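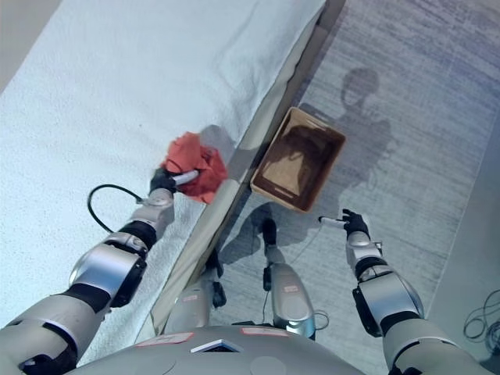
Recording bedside tidying episodes with the Vidby teleop kit

Last updated 27 Sep 2018

These steps cover the cloth-to-box task in the Brosdale set. The operator drives both arms; head video, joint angles and grip commands are logged together. The target is 100 usable episodes per cloth colour.

Before you start

Lay the towel over the bed and leave the wrinkles in. A towel pulled flat every time produces a policy that fails on the first fold it meets. Set the box on the carpet alongside the bed, open side up, and change its angle every few episodes.

Check the head view for shadow. With the lights behind the robot, its silhouette falls across the carpet and can darken the inside of the box. Keep some episodes like this – the model needs them – but tag them "shadow" in the Clestora logger.

Recording

1. Bring both arms to the ready pose, hands in view.
2. Start the log and wait for the tone.
3. Move the left hand to the cloth and hold for one second.
4. Lift, carry over the side panel and release above the box.
5. Return to ready and stop the log.

Cap each episode at 195 seconds. If the operator hesitates or regrasps, carry on and finish; recoveries are worth keeping. Discard only for dropped frames or a joint fault.

Check the wrist cable for slack between episodes. A loop that catches on the towel will show up as a torque spike.

Export

Run the Konstantinidis converter on the whole folder. Episodes over 4,000 frames are split automatically, so label them first.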